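Sharing the Washing-up: Kitchen Use and Upkeep in Shared Student Houses in Skendness

Natsumi Yagi
Project report, Housing and Everyday Life module
Submitted 29/09/2021

Summary

This project looked at how students living in shared houses in Skendness organise the use of their kitchens. I kept notes on 3 houses, gave out a short questionnaire and spoke to tenants in each house. The main finding is that written rotas were used less than tenants expected when they moved in, and that storage caused more disagreement than cleaning did. The report ends with suggestions for the student housing office.

1. Background

Most second-year students in Skendness live in terraced houses let by the room. The houses were built for families and the kitchens are at the back, usually in a later extension. When a house is let to five or six people the kitchen is often the only shared room, as the front room will have been turned into a bedroom. This means that the kitchen has to do the work of a living room as well as a place to cook.

I chose the subject after living in one of these houses myself. We argued over the fridge for most of the first term, and I wanted to know whether other houses had the same trouble. My tutor suggested keeping my own house out of the study, and I have done so, although my experience there shaped the questions I asked.

There is a fair amount of writing on housework within families and couples. I found less on people who are not related and who did not choose each other. Students are a slightly odd group because they normally stay for one year only, so any system has to be set up in September and is given up the following summer.

2. Aims

The project had 2 aims. The first was to find out what rules houses make for their kitchens and whether they keep to them. The second was to find out which parts of the kitchen cause arguments.

I did not try to measure how clean the kitchens were. I had planned to at the start, using a score sheet, but it made the tenants uneasy when I showed them a draft and I dropped it.

3. Method

The houses are called Niltia, Pumphrey and Pleselent in this report. These are the names painted over the front doors, and the tenants agreed to my using them. House numbers and street names have been left out.

I sent out 300 questionnaires through the student housing office and 200 came back. The questionnaire fitted on one side of paper. It asked how many people shared the kitchen, whether there was a rota, who had written it, what was shared and what was kept separate, and what the last disagreement had been over. The last question had an open box and produced by far the most useful answers.

I also visited each of the houses during March, in the early evening, and talked to whoever was in. I took notes by hand and typed them up the same night. At Pumphrey I was able to come back again and sit in on a house meeting. No names of tenants are given.

There are weaknesses in this method. People who agree to have a visitor in the kitchen are probably people who do not mind it being seen. The questionnaire was filled in by one person per house, and that person was often the one who did the organising. It would have been better to get an answer from every tenant, but I could not find a way of doing this in the time.

4. Findings

4.1 Rotas

A rota had been drawn up in most of the houses that replied. In many cases it had stopped being followed before Christmas. The usual pattern was a table on the fridge door with names down the side and jobs across the top. Someone missed a turn, the next person waited for them to catch up, and the whole thing stalled.

Niltia had never had a rota. The tenants there worked on the rule that you wash what you have used before you go upstairs. They said this mostly worked for plates and mugs and did not work for the oven, the floor or the bin. One tenant had taken over the bin for the whole year. She said she would sooner do it than discuss it.

Pumphrey had a rota that was still in use when I visited. It covered the bins, the floor and the hob only. Washing-up had been taken off it after the first month because people ate at such different times. At the meeting I attended, the rota took up a few minutes and the rest of the time went on the heating bill.

Pleselent had tried a rota, then a group chat, then a second rota. The group chat was the least popular. Messages about dirty pans were read as complaints about a particular person even when they were meant for everybody.

4.2 Cooking together and apart

Where tenants cooked together, even once a week, they reported fewer disagreements. I would be careful with this result. It may be that people who already get on are the ones who choose to cook together.

The kind of cooking made a difference as well. Pans that take up the whole hob were a common sore point, and so were dishes left to soak overnight. Several replies mentioned people who cooked for the week in one go and used every surface for an afternoon. Others said they were glad of it, because that person then stayed out of the kitchen until the following weekend.

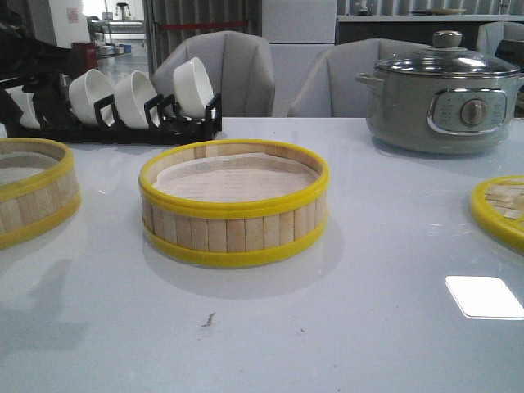 Tenants also told me that they had learned to cook from each other, and this came up without my asking. A tenant at Pleselent had arrived able to make toast and pasta and could now make dumplings, a decent dal and a roast. In the open box on the questionnaire, a few people used the space to say something good about their house instead of describing an argument.

4.3 Storage

Storage came up more than anything else. The disagreements were over fridge shelves, freezer drawers and the cupboard nearest the cooker, in that order. In a house of six there is often one ordinary fridge-freezer, which gives each person less than a full shelf. Food gets pushed to the back and forgotten, or it is put on someone else's shelf and eaten.

Bulky equipment was the other difficulty. Everybody arrives with their own saucepans, and most bring something large besides — a rice cooker, a slow cooker, a blender. Kitchens in the houses I visited had no room for this, and things were kept in bedrooms, on top of wall cupboards or under the stairs. At Niltia the tenants had agreed to send spare pans home at the end of the first term and share what was left. They thought this was the best decision they had made.

At Pumphrey each tenant had a labelled cupboard, set by the landlord. This was popular with most of them, but the cupboards are not the same size and the smallest had gone to the person who moved in last. She kept her dry food in a box beside her desk.

4.4 The landlord's part

Few tenants had spoken to their landlord about the kitchen unless something had broken. Where they had, the request was nearly always for a second fridge. Tenants at Pleselent had asked for one and been told they could buy their own if they took it away afterwards. They looked at second-hand prices and decided against it, mainly because none of them had a car.

5. Discussion

I began by expecting cleaning to be the main problem, and the questionnaire was written with that in mind. If I did the project again I would give more room to storage and ask people to draw their kitchens.

The short rota at Pumphrey seems to have lasted because it left out the jobs people do at their own pace. The rule at Niltia covered exactly those jobs and nothing else. The two approaches fit together quite well, although neither house had heard of the other's.

Sharing equipment also seems to help, both with space and with the feeling that the kitchen belongs to the whole house. It does need to be agreed early. Tenants who tried to bring it in after a term found that people had become attached to their own things, or were worried about damage to them.

6. Suggestions

The housing office already sends new tenants a leaflet on deposits and bills. I suggest adding a page on kitchens, with a short model rota and advice to agree before moving in on who will bring which large items.

The office could also ask landlords to state the size of the fridge and freezer when they list a house. Listings at present give the number of bedrooms and bathrooms and say very little about the kitchen.

A swap shelf for unwanted pans and crockery at the end of the summer term would be cheap to run. Two of the tenants I met had left good saucepans out with the rubbish the year before, having no way to get them home.

Acknowledgements

Thank you to the tenants of the houses for letting me in, usually at teatime, and to the housing office for sending out the questionnaire with their own post.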